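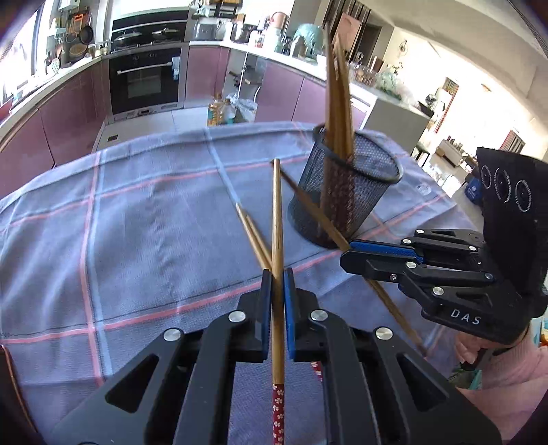
**Figure 3.** Bamboo chopstick with a red floral handle, held upright between two blue pads.

### 4.2 Edition size and resale price

Listings for limited-edition accessories were taken from Sturero and Zatard over 30 weeks. After duplicates were removed, 1354 sales remained - mostly enameled tie bars and cufflinks. Editions above 2000 pieces were treated as open runs, following Bramwell and Lamont.

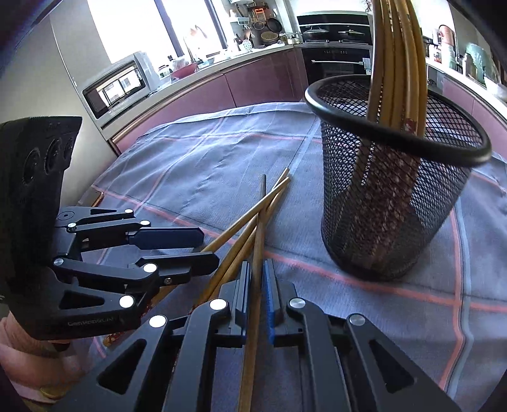
Numbered pieces sold for about 8 percent more than unnumbered ones from the same run. The gap narrowed when the original box was missing. Plating wear was coded by Mellor and Furnival separately, and disputed grades were dropped.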